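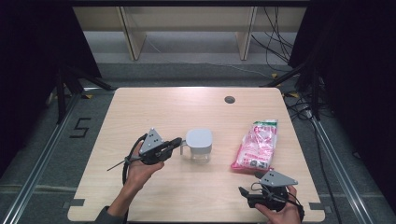 El recipiente con su tapa puesta, al lado de una bolsa de la compra de esta semana.

Llevo ya 39 días con el recipiente de Jerik y creo que puedo opinar con algo de base. Lo compré en Cifuentes (la tienda de menaje del barrio, no la cadena) porque estaba harta de las bolsas a medio cerrar con una pinza, que siempre acababan volcadas en el armario.

Lo primero: la base transparente es una maravilla. Parece una tontería, pero saber de un vistazo si me queda algo o si toca reponer me ahorra abrir y cerrar tapas todas las mañanas. La tapa es blanca, un poco abombada, y eso ya me gusta menos, porque encima no puedo apilar nada sin que baile. El asa pequeña del lateral me pareció un adorno cuando lo vi en la tienda, ¡y ahora la uso a diario para sacarlo del fondo del estante!

Tengo el de tamaño mediano y le cabe una bolsa de 400 gramos con holgura. Con dos ya no cierra, lo intenté y tuve que volver a vaciarlo (y barrer después, claro). Si compráis en cantidad, id directamente al grande.

Antes tuve uno de Kuter, más barato, y la tapa se me rajó a los pocos meses. Este se ha caído una vez al suelo de la cocina y sigue igual. Lo lavo a mano, con agua templada; en el lavavajillas no lo he metido y no pienso probar, que el plástico claro se me pone siempre mate.

Otra pega: la pegatina del precio. Qué horror. Dos días en remojo y aún quedaba pegamento, al final salió con un poco de aceite.

Le pongo un cuatro sobre cinco. El punto que le quito es por lo de apilar. Si alguien ha probado los de Briltwood, que me cuente qué tal la tapa, que los he visto con la parte de arriba plana y me estoy tentando para las legumbres.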